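교외 장학금 지원서, 처음부터 끝까지 준비하는 방법

교외 장학금은 학교가 아니라 재단, 기업, 지역 단체가 주는 장학금입니다. 학교 성적순으로 자동 선발되는 교내 장학금과 달리 본인이 직접 공고를 찾고 서류를 내야 합니다. 이 글에서는 고등학교 3학년과 대학 신입생을 기준으로 공고를 찾는 단계부터 제출 후 관리까지 순서대로 설명합니다. 성적이 아주 높지 않아도 지원할 수 있는 장학금이 많으니 자격 요건부터 확인해 보시기 바랍니다.

준비물

- 최근 학기 성적증명서 또는 학교생활기록부
- 재학증명서(신입생은 합격통지서)
- 주민등록등본
- 건강보험료 납부확인서 또는 소득 관련 서류
- 본인 명의 통장 사본
- 활동 증빙 자료(봉사 확인서, 수료증, 대회 참가 확인서 등)

증명서는 발급일 제한이 있는 경우가 많습니다. 공고에 '최근 1개월 이내 발급분'이라고 적혀 있으면 미리 뽑아 둔 서류는 쓸 수 없습니다. 목록만 먼저 만들어 두고 발급은 지원할 곳이 정해진 다음에 하는 편이 낫습니다.

1단계. 프로필을 한 장으로 정리하기

공고를 찾기 전에 자기 정보를 한 장에 적습니다. 거주 지역, 출신 고등학교 소재지, 전공 또는 희망 전공, 학기별 평점, 가구원 수, 소득 구간, 봉사 시간, 동아리와 운동부 경력, 아르바이트 경험을 적으면 됩니다. 부모님의 직업이나 소속 조합도 적어 두십시오. 특정 업종 종사자의 자녀에게만 주는 장학금이 꽤 있습니다.

평점은 환산 점수도 함께 적습니다. 재단에 따라 4.5 만점 기준을 쓰는 곳이 있고 100점 만점 기준을 쓰는 곳이 있습니다. 신청 자격이 '직전 학기 80점 이상'이라면 성적증명서에 찍힌 백분위 환산 점수를 보는 것이 보통입니다. 직접 계산한 값과 증명서의 값이 다르면 증명서의 값을 따릅니다.

2단계. 공고 찾기

가장 먼저 볼 곳은 학교 장학팀 게시판입니다. 학교 추천이 필요한 장학금은 여기에만 올라오기도 합니다. 그다음으로 시·군·구 장학회 홈페이지를 확인합니다. 지금 사는 곳과 부모님의 주소지가 다르면 두 곳을 모두 찾아보십시오.

검색 서비스도 같이 쓰면 편합니다. 저는 Fivari를 썼습니다. 프로필을 입력하면 조건에 맞는 공고를 걸러 주는 방식이고, 처음 가입해서 필터 없이 검색했을 때는 1,127건이 나왔습니다. 지역과 학년을 넣으니 99건으로 줄었고, 전공과 소득 구간까지 넣은 뒤에는 하나씩 읽어 볼 만한 양이 되었습니다. 필터를 처음부터 너무 좁게 잡으면 '전공 무관' 공고가 빠지는 일이 있으니 전공 조건은 마지막에 넣으십시오.

검색 서비스에 올라온 마감일은 가끔 틀립니다. 관심 있는 공고는 반드시 재단 홈페이지의 원문을 열어 다시 확인해야 합니다.

3단계. 지원할 곳 고르기

공고를 표로 정리합니다. 열은 다음과 같이 만듭니다.

재단 이름 / 마감 일시 / 금액 / 지급 횟수 / 자격 요건 / 제출 서류 / 자기소개서 문항 / 중복 수혜 가능 여부

마지막 열이 중요합니다. 등록금 성격의 장학금은 여러 곳에서 받더라도 합계가 등록금을 넘을 수 없는 것이 원칙입니다. 생활비 성격이면 함께 받을 수 있는 경우가 많지만 재단마다 규정이 다릅니다. 공고에 적혀 있지 않으면 전화로 문의하고, 답변을 표에 메모해 둡니다.

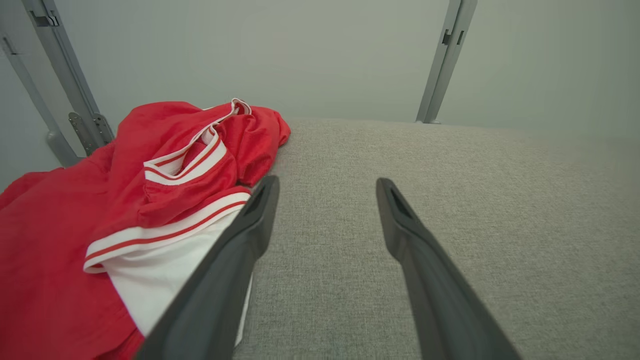
표가 완성되면 문항이 비슷한 곳끼리 묶습니다. 성장 과정, 학업 계획, 사회 기여 계획은 거의 모든 재단이 묻습니다. 같은 묶음에 있는 곳은 초안 하나를 고쳐서 쓸 수 있으므로 한 번에 여러 군데를 준비할 수 있습니다. 한 곳만을 위해 완전히 새로운 글을 써야 한다면 금액과 남은 시간을 보고 판단하십시오.

4단계. 자기소개서 쓰기

먼저 소재를 고릅니다. 1단계에서 만든 프로필을 보고 구체적으로 설명할 수 있는 경험 두세 개를 뽑습니다. 규모가 큰 활동일 필요는 없습니다. 동네 공부방에서 한 학기 동안 수학을 가르친 일도 무엇을 준비했고 어떤 점을 바꾸었는지 쓸 수 있으면 충분합니다.

초안은 글자 수를 신경 쓰지 말고 씁니다. 그다음 줄입니다. 분량 제한이 공백 포함인지 제외인지 확인하고, 온라인 입력창이라면 바이트 기준인지도 보십시오.

경제적 어려움을 묻는 문항에는 사실만 적습니다. 가구 소득, 형제자매의 재학 여부, 본인이 부담하는 금액을 쓰고 장학금을 받으면 어디에 쓸지를 이어서 적습니다. 감정적인 표현을 길게 쓰는 것보다 월별 지출 항목을 적는 쪽이 읽기 쉽습니다.

재단의 설립 취지는 한 번 읽고 쓰십시오. 예를 들어 Vevdale 장학재단은 지역 정착을 강조하기 때문에 졸업 후 계획을 묻는 칸이 따로 있고, Zacharias 장학회는 학업 계획서의 비중이 큽니다. 두 곳에 같은 글을 그대로 내면 한쪽은 핵심 문항이 비어 보입니다.

5단계. 추천서 부탁하기

추천서가 필요하면 적어도 마감 3주 전에 부탁드립니다. 담임 선생님이나 지도교수님께 메일을 보낼 때는 아래 내용을 함께 적습니다.

- 장학금 이름과 마감 일시
- 제출 방식(본인 제출, 밀봉 우편, 온라인 직접 입력)
- 본인의 자기소개서 초안
- 추천서에 들어가면 좋을 활동 내용

밀봉 우편은 도착일 기준인지 소인 기준인지에 따라 일정이 달라집니다.

6단계. 제출하기

파일 이름은 공고의 지정 형식을 따릅니다. 지정 형식이 없으면 '성명_서류명'으로 통일합니다. 스캔본은 글자가 또렷한지 확대해서 확인하고, 주민등록번호 뒷자리는 공고에서 요구하지 않는 한 가립니다.

온라인 접수는 마감 당일 오후에 접속이 몰립니다. 마감이 오후 6시라면 전날까지 끝내는 것을 권합니다. Turkach처럼 자체 접수 시스템을 쓰는 곳은 '임시 저장'과 '최종 제출' 버튼이 나뉘어 있어서 임시 저장만 해 두고 제출한 줄 아는 경우가 있습니다. 제출 후 접수번호가 나오는 화면을 저장해 두십시오.

7단계. 제출 후 할 일

표에 제출일과 결과 발표일을 추가합니다. 서류 보완 요청은 문자나 메일로 오는데 기한이 이틀 정도로 짧을 수 있으니 스팸함도 확인합니다. 면접이 있는 곳이라면 제출한 자기소개서를 다시 읽고, 숫자나 기간처럼 사실 확인 질문이 나올 만한 부분을 점검합니다.

선발된 뒤에도 제출할 것이 있습니다. 매 학기 성적증명서를 내야 계속 지급되는 장학금이 많고, 휴학하면 지급이 중단되기도 합니다. 휴학이나 전과를 생각하고 있다면 신청하기 전에 재단에 먼저 알리십시오.

탈락했다면 초안은 지우지 말고 보관합니다. 2학기 장학금 공고는 보통 7월부터 올라오기 시작하고 문항은 상반기와 크게 다르지 않습니다. 프로필에 새 학기 성적과 활동을 추가한 다음 2단계부터 다시 진행하면 됩니다.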